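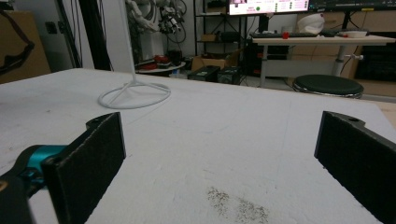
Gripper over the padded work table, with the white wire stand at the far side.

Progress report, second period
Grinora packing floor: hand-guided grippers and assisted packing
Prepared by Nanna Riis, 24th March

Summary

The work is on schedule except for the night shift rollout, which has moved back by three weeks. Staff at the assisted stations now do less lifting and repeat handling and more checking. Two problems need a decision from the funder before the next period: the training hours budget and the pay grade for station leads. Both are covered below.

Work done since January

Recording of hand movements at the test table has continued. Packers work with the hand-held gripper in place of their own hands, and the recordings are used to teach the arm the same task. The total is now 2,404 usable recordings across the 16 tasks listed in the plan. Esben Kjærgaard keeps the task list and has rewritten four of the descriptions after packers pointed out that the written order did not match how the job is done on the floor.

The padded finger facings have been in use for the full period. They hold light items better than the hard ones did but pick up dust from cartons, and the packers asked for them to be wiped at each change of person. The foam on the table also collects debris. Cleaning is now part of the handover and takes a couple of minutes.

Seven tasks have moved from the test room to the floor. Of the rest, three are on hold. These are the tasks with thin wire goods, where the arm still closes too early or catches the edge of the item. Brynhildur Holst expects to have a new set of recordings for them in the next period. We do not plan to put them on the floor before then.

The stations were supplied by Pultis, and the scheduling screens come from Gorkham. The link between the two dropped several times in January. It has been stable since the update, but the floor keeps a paper sheet at each station in case it goes down again.

What has changed for staff

No positions have been cut, in line with the agreement. Two packers who left during the period were not replaced, and this has been reported to the union representative. Staff have asked whether that will be the practice from now on. Management has not given a written answer. I recommend that it does so before the night shift rollout starts, as the question comes up in every meeting.

Packers at the assisted stations report less soreness in the wrists and shoulders. Several also say the work is more tiring in a different way - they stand and watch for longer, and a stop often comes when they are in the middle of something else. Valdemar Kjærgaard has changed the rotation so that no one spends more than half a shift at an assisted station. The stop alarm has been turned down after complaints from the neighboring line.

The people who make the recordings were chosen from the floor and are paid their usual rate. At first only the fastest packers were asked. That caused some bad feeling, and it also gave us recordings that were too hurried to be of much use. The sign-up list is now open to everyone with six months on the job.

Training

Guðlaug Ladefoged has run the station course for the day and evening shifts. The course was planned as one session, but most people needed a second one to feel sure about clearing a jam and restarting the arm. This has used up the training hours faster than planned. The remaining hours will cover the night shift for one session only.

Decisions needed

Training hours: we ask to move money from the equipment line, which is underspent, to cover a second session for the night shift.

Pay grade: station leads now clear faults, sign off the cleaning and report to Pultis on service calls. Their grade does not reflect this. A proposal from Wan, the outside firm reviewing job descriptions, has been sent separately.

Next period

Finish the recordings for the three tasks on hold. Start the night shift rollout once the training question is settled. Repeat the staff survey, with the questions on breaks and alarms reworded as the shift groups requested.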